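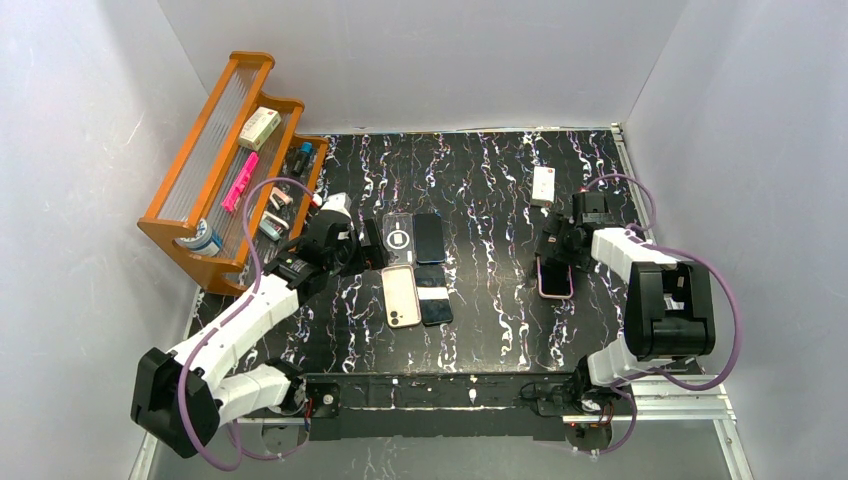

Re: old phones, worth selling?

Malou Briem wrote:
> We've got a drawer full of phones and I'd love it gone before the move.
> Do I sell them one by one or all together? And do the cases stay on?

Hi Malou! I did ours last week, so it's fresh in my mind. Lay them all out on a table first, in rows (mine were in three different rooms, don't ask). Take the cases off before you judge anything, a clear one hides scratches really well. Then sign out of every account and wipe them.

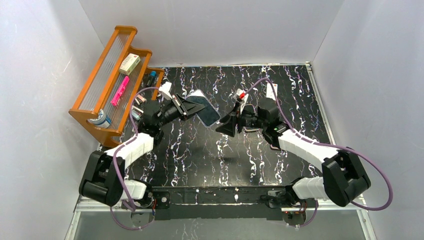 Tilt each one under a lamp too, so the light slides across the glass and you catch the hairline cracks. I sold two separately and let the rest go as a bundle to Walari, 710 kroner for the lot. Keep the SIM tool handy!

Heiðrún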